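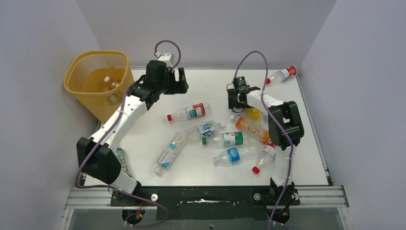

**Ticket 100 – Tri des bouteilles : le bac jaune et les bouchons**
Ouvert par : Rozália Szekeres
Suivi : Attila Pálfi
Priorité : normale
État : résolu, sous réserve de la prochaine collecte

---

**Rozália Szekeres – message d'ouverture**

Bonjour à toute l'équipe des services généraux,

Je me permets d'ouvrir un ticket parce que j'ai déjà posé la question de vive voix à deux personnes, toutes deux charmantes, et que j'ai obtenu deux réponses différentes. Il s'agit du bac jaune orangé à bord arrondi, celui qui est posé sur la table blanche, dans le coin du fond à gauche. On y met les bouteilles en plastique transparent. Jusque-là, tout va bien.

Le souci, c'est que la dernière collecte de Wurnico nous a été refusée en partie. Le sac est revenu avec une étiquette « non conforme », sans autre explication, et j'ai retrouvé 22 bouteilles à l'intérieur. Certaines étaient bouchées, d'autres non, quelques-unes contenaient encore un fond d'eau. Je ne sais donc pas si c'est l'eau, le bouchon, le sac ou l'humeur du jour qui a posé problème !

Est-ce que quelqu'un pourrait me dire une bonne fois pour toutes s'il faut laisser les bouchons ou les enlever ? Je veux bien faire une petite affichette ensuite, j'ai de jolis feutres.

Merci d'avance et bonne journée,
Rozália

---

**Attila Pálfi – première réponse**

Bonjour Rozália,

Merci pour ce message très clair, et pardon pour les réponses contradictoires – je crains d'être l'une des deux personnes charmantes en question. Je t'avais dit de retirer les bouchons, parce que c'était la consigne à mon arrivée et que je n'ai jamais pensé à vérifier qu'elle tenait toujours.

Avant d'écrire à Wurnico, peux-tu me préciser trois choses ?

- Le sac refusé était-il celui de Flendow (le transparent) ou un sac noir ordinaire ?
- Les bouteilles étaient-elles écrasées ?
- Restait-il autre chose au fond, des étiquettes décollées ou du papier ?

De mon côté je regarde le contrat, si je remets la main dessus.

Attila

---

**Rozália Szekeres**

Re-bonjour Attila,

Alors, le sac était bien un Flendow, j'en suis certaine puisque c'est moi qui ai entamé le rouleau. Les bouteilles étaient écrasées pour moitié, à plat, comme des crêpes (je soupçonne Szymon, qui y met beaucoup d'énergie). Et rien d'autre au fond, à part quatre bouchons qui se promenaient tout seuls.

J'ai aussi remis une bouteille dans le bac avec son bouchon blanc bien vissé, en guise de témoin. Si quelqu'un pouvait ne pas l'enlever avant qu'on ait la réponse, ce serait gentil.

---

**Szymon Tomaszewski**

Je plaide coupable pour les crêpes. Chez mes parents on écrasait toujours les bouteilles à plat pour gagner de la place, et c'est devenu un réflexe. Je peux arrêter sans difficulté, ou les écraser dans l'autre sens si cela arrange quelqu'un. Je n'ai pas touché à la bouteille témoin !

---

**Attila Pálfi – retour de Wurnico**

J'ai eu au téléphone Panya Kamolrat, qui suit notre dossier chez eux et qui a pris le temps de tout reprendre avec moi. Voici ce que j'ai noté :

1. **Les bouchons restent sur les bouteilles.** Ceux qui se promènent seuls passent à travers les grilles et se perdent. C'est donc moi qui avais tort.
2. **Les bouteilles doivent être vidées.** Inutile de les rincer si elles ne contenaient que de l'eau.
3. **On n'écrase pas à plat.** Si l'on tient à gagner de la place, on appuie dans le sens de la longueur, puis on revisse le bouchon.
4. **Le sac se ferme par un nœud**, sans ruban adhésif.

D'après elle, le refus vient surtout des fonds d'eau et des bouchons en vrac. Elle n'a rien dit du bac lui-même, qui nous regarde.

---

**Aranka Kovács**

Bonjour à tous, je me glisse dans la conversation avec une question voisine. Ne pourrait-on pas descendre le bac par terre ? Je trouve qu'il est un peu haut une fois posé sur la table, et lorsqu'il est plein on se penche drôlement pour en sortir le sac. Je dis cela sans urgence aucune, et je suis petite.

---

**Attila Pálfi**

Bonjour Aranka, ta remarque est tout à fait juste. Pour l'instant je préfère qu'il garde sa place contre le mur de gauche, car au sol il finit toujours par accueillir des gobelets et des mouchoirs. En revanche on peut le vider plus tôt : je propose de passer à deux sacs par collecte, remplis à moitié. Ce sera plus léger pour tout le monde. Ivanyshyn nous livre des rouleaux neufs en mai, nous n'en manquerons pas.

---

**Rozália Szekeres**

Parfait pour moi, et merci mille fois d'avoir appelé. J'ai trié de nouveau le sac refusé : bouteilles vidées, bouchons revissés là où j'en avais. Pour les crêpes de Szymon, j'ai soufflé dedans afin de leur redonner un peu de volume, ce qui m'a valu quelques regards.

Texte prévu pour l'affichette, dites-moi si cela vous convient :

> **Bouteilles en plastique**
> Videz-la, revissez le bouchon, déposez-la dans le bac jaune.
> Merci de ne pas l'aplatir !

---

**Attila Pálfi**

Très bien, je ne change rien. Je passe le ticket en « résolu » et je le rouvrirai si le sac de vendredi nous revient. Rozália, tu peux libérer la bouteille témoin.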